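Clallonberg returns for a second season

The crime drama Clallonberg will come back for a second season, the production company Ellow has confirmed. Filming begins next February in the harbour town of Wollatside, where the first season was also made.

The new season will have eight episodes, two more than the first. Nayara Portela, who created the series and wrote most of it, stays as head writer. She told reporters on April 27, 2018 that the story continues three weeks after the night of the ferry fire, and that Inspector Araújo will no longer work for the police when we meet him again.

"I did not want to give him his old desk back," Portela said. "He lost it for a good reason, and the viewers know this reason."

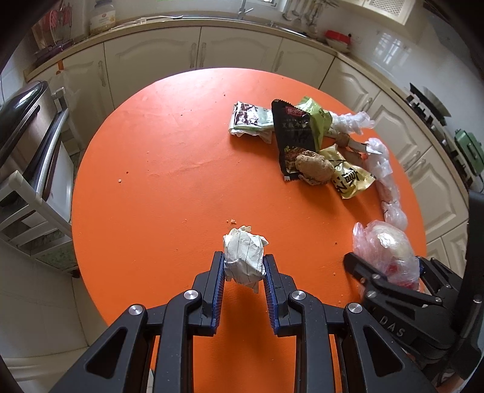
Snack packets and crumbs on an orange table.

The first season had a slow start with the audience, but it grew with each episode, and the last one was followed by many discussions about who had sent the letters. Portela promised that the answer will be given early, in the second episode at the latest.

Ellow is also looking for people from the region to play in the harbour and market scenes. It received 2,000 applications for the first season and chose 774 of them. This time, 20 small speaking roles are also open to persons without acting experience. The applications can be made at the Wollatside town theatre until the end of the summer.

The date of the first broadcast is not yet decided.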